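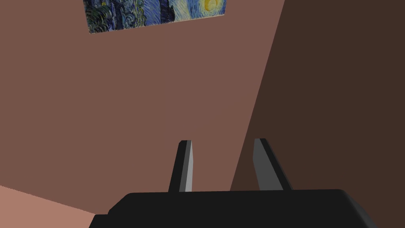
Ata da reunião de setembro, grupo de boas práticas de simulação e garras. Escrevo eu outra vez, porque a Eftychia Papadakis escreveu a anterior e jurou que não repetia.

**Presentes:** Themis Moschos, Spyros Politis, Eftychia Papadakis, Vangelis Tsoukalas e eu, Christos Margaritis. Começámos às 10h15, com o Vangelis a entrar a meio do primeiro ponto (trouxe bolachas, está perdoado).

### 1. Ata anterior

Aprovada com uma correção: onde se lia "abertura máxima" devia ler-se "abertura de repouso". O Spyros reparou, claro.

### 2. Posição inicial dos episódios

Foi o ponto que nos comeu a manhã! A regra antiga da Drodia dizia só "garra em posição segura", e cada um lia aquilo à sua maneira. A Themis defendeu que o episódio comece sempre com os dedos abertos e sem nada entre eles. O Spyros preferia fechados, por causa dos testes de empurrar, mas acabou por ceder desde que a exceção fique escrita.

**Decidido:** dedos abertos e garra vazia no arranque. Quem precisar de outra posição regista-a no cabeçalho do ensaio antes de correr, e não depois, Vangelis.

### 3. Cenários e decoração

Discutimos se os quartos simulados devem ter quadros nas paredes. Eu gosto deles, confesso, e dão uma referência ótima quando a vista está inclinada. A Eftychia lembrou que um quadro sempre no mesmo sítio pode virar muleta para o modelo, e tem razão. Ficámos a meio caminho: os quadros continuam, mas a posição varia entre lotes e a lista das imagens usadas vai com a entrega.

### 4. Revisão do lote Samonte

O lote tem 2.351 episódios e a Themis já passou por 2.000. Encontrou 8 sem versão do simulador indicada, todos da mesma tarde. Perguntei se não dava para preencher à mão e levei com um "não" em coro. Ficam de fora até alguém os voltar a correr. O Spyros queria também apagar os originais, mas a regra de conservação ainda é a que temos, portanto vão para a pasta de quarentena.

### 5. Paragem em ensaios reais

A Merkby pediu que o nosso guia diga quem pode rearmar o braço depois de uma paragem de emergência. Texto acordado: só o operador do turno, depois de ver a célula com os próprios olhos. Por câmara não conta. O Vangelis acha exagerado e pediu que ficasse em ata. Fica.

### Tarefas

- Themis: acabar a revisão do lote Samonte.
- Spyros: redigir a exceção para os testes de empurrar.
- Eftychia: lista de quadros e posições.
- Vangelis: voltar a correr os episódios em quarentena.
- Eu: enviar o texto da paragem à Merkby e perguntar à Tetix pelo modelo de cabeçalho.

Fechámos às 12h40.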